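# Open day walk-round: demonstration hall, Trernberg

Saturday, November 14, 2020. Filled in by Dagmar Ďurica before the doors open. Ratings: OK / FIX / NO.

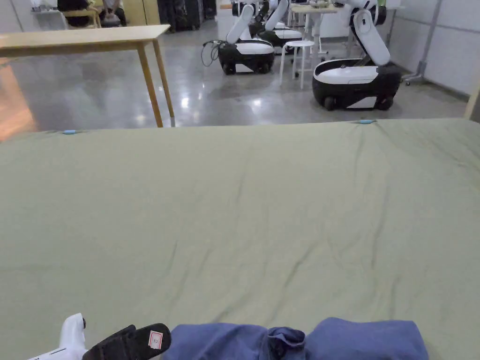
*Garment table with the gripper at the near edge, mobile units on the floor behind.*

Copies to Haberkorn (building) and Dodard (the demonstration itself). I've kept to the usual form, but the comments are longer than usual. I was sent a programme that says the machines "work safely alongside families", and I have not yet been given anything that backs that up.

## A. Floor and walkways

- [x] **A1. Floor clean and dry on walk-through.** OK. It is a glossy floor and it throws the lights back at you, so a spill will be hard to spot. Mop and sign to be kept in the hall, please. They are in the corridor cupboard at the moment.
- [ ] **A2. No loose cables in public areas.** FIX. Cable looped on the floor beside the middle unit. Dodard's answer was that visitors won't go that far in. Visitors go wherever there is something to look at. Cover it or tape it.
- [ ] **A3. Bags and kit stored away.** FIX. Dark bags and equipment piled against the back wall. They can go in the office.
- [ ] **A4. Stools and small furniture out of the route.** FIX. White stool standing between two of the mobile units. Someone's child will sit on it. Take it out.
- [x] **A5. Exits clear, doors open fully.** OK, both tried.

## B. Mobile units

- [ ] **B1. Standing area marked.** NO. I was told the line would be put down "on the day". It is the day.
- [ ] **B2. Wheels locked or drives switched off when not in use.** Not confirmed. Two different people gave me two different answers on whether the bases can roll when powered down. I'd like one answer, in writing, from whoever looks after them.
- [ ] **B3. Arms parked in a safe position.** FIX. The arms were up when I looked. I asked what happens to a raised arm if the power goes and was told it "shouldn't" drop. Show me, with the hall empty, before ten.
- [x] **B4. Stop buttons tested.** OK. Each one pressed twice in front of me, and each one worked. Credit where due.
- [ ] **B5. Stop button within reach of a member of staff at all times.** Depends on B6.
- [ ] **B6. Staff numbers.** The plan has 30 visitors to a group and 9 staff for the whole building. That is thin for this hall. I have asked for groups of 20 and will be counting at the door.

## C. Garment table

- [x] **C1. Table steady.** OK, leaned on it from both long sides.
- [x] **C2. Cover fixed down.** OK, just. Green cloth, held along the far edge with light-blue clips. It is a bit rucked up along there and wants pulling straight. Check again at midday.
- [ ] **C3. Finger-trap warning at the gripper.** FIX. The label on the black finger is too small to be any use to the public. I couldn't tell you what it says from where a visitor would stand. Proper sign on the table, large letters.
- [ ] **C4. Public kept back while the gripper is moving.** NO. The programme invites people to "hand the robot a shirt". Not until I've seen the closing force on paper. Staff put the clothes down, staff pick them up, visitors watch.
- [x] **C5. Garments checked for pins and sharp bits.** OK. I went through the box myself. The blue one on the table may be used.
- [ ] **C6. Claims made to visitors.** Not strictly a safety item, but I am putting it here. The speaker's notes say the system folds "any household garment". During my walk-round I saw no finished fold of any garment. If it manages it this afternoon I'll gladly write so in the comments. Until then please say what it does do, and say when a person is helping it.

## D. Seating and the back of the hall

- [ ] **D1. Seats away from moving equipment.** FIX. Two people were sitting at the back, behind the wooden table, during the walk-round. Fine for now, but those chairs are in the hall with the mobile units and I want them on the public side of the line once there is a line.
- [x] **D2. Small items on the white counter.** OK, nothing hot and nothing glass. Clear it anyway if there is time.
- [ ] **D3. Metal stand by the panelled wall.** FIX. It has a wheeled foot. Put it away or lock it.

## E. Paperwork

- [ ] **E1. Risk assessment.** Received, but it is the February one from the Wastard visit with the name changed on the first page. Page two still says Wastard. It describes one machine. There are three mobile units in this hall. Redo.
- [x] **E2. First aider named.** OK, on the door sheet. Extension 244.
- [x] **E3. Fire extinguishers in date.** OK.

## Outcome

Hall may open for the talk. No machine is to move with the public inside until A2, B1, B3, C3 and C4 are closed and I have signed next to each of them. E1 can follow on Monday.

Dodard have asked me to note that they consider C4 "excessive". Noted.

D. Ďurica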